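Section 4. Putting a Trasham blog on pause

Trasham has a Pause switch, and the release notes make it sound like one click does the job. It doesn't do much. It hides the comment box and puts a banner across the top of the page. Scheduled posts keep going out, the newsletter keeps sending, and the spam keeps arriving. If you plan to be away for more than a couple of weeks, go through the whole list below.

You need an owner login. An editor login shows the same menus but quietly drops half of your changes.

4.1 Before you start

1. Open Posts, then Scheduled. Anything listed there will publish on its date whether the blog is paused or not.
2. Move each post you don't want published back to Drafts. There is a "Move all" button. In our tests it skipped posts with a cover picture, so check the list again afterward.
3. Export the blog from Tools, Export. Choose the full archive. The "light" archive leaves out comments, whatever the help bubble says.
4. Open the archive and look inside it. A green check mark only means that a file was made.

Note: Cenell backup is offered on this screen as a free extra. It is free for 30 days. We suggest keeping your own copy as well, on a drive you can reach without logging in to anything.

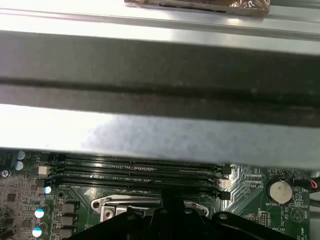 Four black memory slots on a green motherboard

If you run Trasham on your own machine, leave it on during the pause or shut it down properly after the export. Don't put it to sleep. The scheduler tries to catch up when the machine wakes, and it will publish old posts in one burst.

4.2 Turning on the pause

1. Go to Settings, Blog Status, and select Pause.
2. Write your banner text. The limit is given as 200 characters, but the Borkowska theme stops showing them after 54. Put the important part first.
3. Leave the return date blank unless you are sure of it. When the date passes, the banner goes away by itself and readers will assume you are back.
4. Go to Newsletter and switch off the weekly digest. It goes out every Wednesday and will happily send an empty email.
5. Save, then wait 15 minutes and look at the blog in a private window. The preview inside the editor shows you what ought to be there, so don't rely on it.

Caution: Do not select Archive instead of Pause. The two sit side by side in the menu. Archive removes your subscriber list, and the Undo link on the next page has never worked for us.

4.3 Comments while you are away

Pausing hides the box for new comments on your pages. It doesn't close the address that spam programs post to. To close it:

1. Go to Comments, Advanced.
2. Set "Accept from outside" to Off.
3. If you use the Hindau filter, leave it running. It claims to catch nearly everything. It catches a fair amount, including real readers, so look through the held folder before you empty it.

4.4 Coming back

1. Set Blog Status to Active.
2. Turn the digest and comments back on by hand. They don't follow the status switch.
3. Publish one short post first and see that it reaches the feed. With version 2 the feed sometimes stays frozen until you save the theme settings again, even with no changes made.
4. Reschedule your drafts one at a time. The old dates are still attached to them, and a date in the past means "publish now."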